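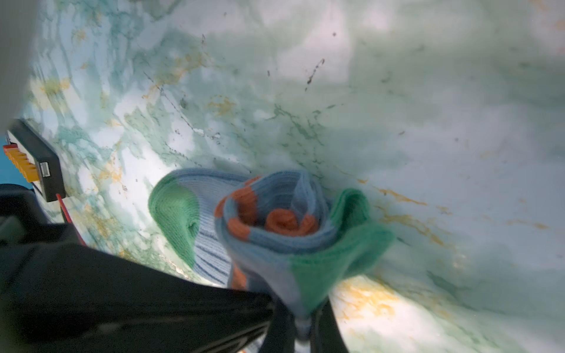 Manham sock handling study: frequently asked questions

What did the study look at?
Whether a policy trained on wrist camera views alone can pick up a pair of socks and keep hold of it. We compared it with the same policy given a fixed overhead view as well.

Why socks?
They bend, bunch and roll, so the same pair rarely looks the same twice. Stripes and ribbed knit also give the camera plenty of detail to work with.

How much data did you use?
The training set has 942 demonstrations, all recorded by people steering the arm by hand. We kept 64 trials back for testing, 32 for each version of the policy.

Which version did better?
The wrist-only policy did better on first grasps. The overhead view helped when the socks started far from the gripper. We don't think 32 trials each is enough to settle the matter, and the report says so.

What counts as a successful grasp?
Both socks must leave the surface together and stay in the gripper until the arm reaches the drop point. If one sock falls, the trial is marked as a failure.

Does a patterned surface cause problems?
Sometimes. Early versions closed on veins and stains in the pattern. Adding more demonstrations on marbled surfaces reduced this, but glare still leads to missed grasps.

Can the method fold or sort socks?
No. It only covers picking up and carrying. Danai Chrysikopoulos is working on pairing as a separate project, called Drarik.

Is the data available?
Not yet. We plan to release it in August, with the training code.

Who should I contact?
Orestis Kourkoulas for the data, Despina Golob for anything else.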